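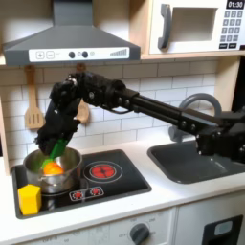 Según Wilson Tamayo, una pinza no se puede juzgar sola, separada del brazo y del controlador que la mueven, y por eso pidió que el artículo tratara los tres elementos juntos. Se sigue aquí este criterio.

Banco de cocina de Rindau

El banco de cocina de Rindau es un procedimiento de ensayo para comparar pinzas robóticas en tareas domésticas de pequeña escala. Se realiza sobre una cocina de juguete con fregadero, placa, campana y microondas, y con alimentos de plástico. El procedimiento fue propuesto en febrero por Lindiwe Mthembu, y la versión vigente de las instrucciones lleva la fecha 2023-08-13.

Objeto

El banco mide dos capacidades distintas. La primera es el uso de un utensilio: la pinza sujeta una pala o cuchara de plástico y debe mover con ella las piezas que están dentro de una cacerola de acero. La segunda es la toma directa, en la cual los dedos entran en la cacerola sin ningún utensilio y deben sacar una pieza determinada. Una pinza puede ser muy buena en la primera y mediocre en la segunda, y el reglamento prohíbe sumar los dos resultados en una sola nota.

Pinzas comparadas

En la primera serie participaron dos modelos. La pinza Undden tiene dedos rígidos y paralelos, con una fuerza máxima de 40 newtons. La pinza Dovesine tiene dedos articulados, que se cierran alrededor del objeto, y pesa 613 gramos. Ambas se montaron en el mismo brazo y con el mismo controlador Escobar, sin cambiar los parámetros de velocidad entre una y otra.

Cada modelo hizo 22 intentos por tarea. Un intento se considera válido cuando la cacerola permanece en su lugar y la pieza no cae fuera de la placa.
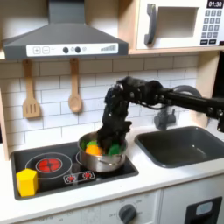
La toma directa presenta la dificultad de la pared de la cacerola. Los dedos deben bajar casi verticales, y el espacio que queda para abrirlos depende de cómo están repartidas las piezas en el fondo. Con dedos largos el problema es mayor, ya que la muñeca debe quedar alta y el brazo trabaja cerca de la campana. Las instrucciones permiten hasta 4 correcciones de posición antes de cerrar la pinza.

En el uso del utensilio importa más la rigidez. Si el mango gira un poco entre los dedos, la punta se desvía mucho, y el controlador no tiene manera de saberlo sin una cámara en la muñeca. Mthembu recomienda anotar este giro en grados al final de cada intento.

Limitaciones

Las piezas de plástico no se deforman como un alimento verdadero, y los resultados no sirven para predecir el comportamiento con fruta madura. Tampoco se estudia el efecto de la humedad. El cambio de pinza se hace a mano y obliga a calibrar de nuevo el brazo, operación que no se incluye en el tiempo de ensayo.

Véase también: pinza paralela, pinza adaptativa, calibración mano-ojo.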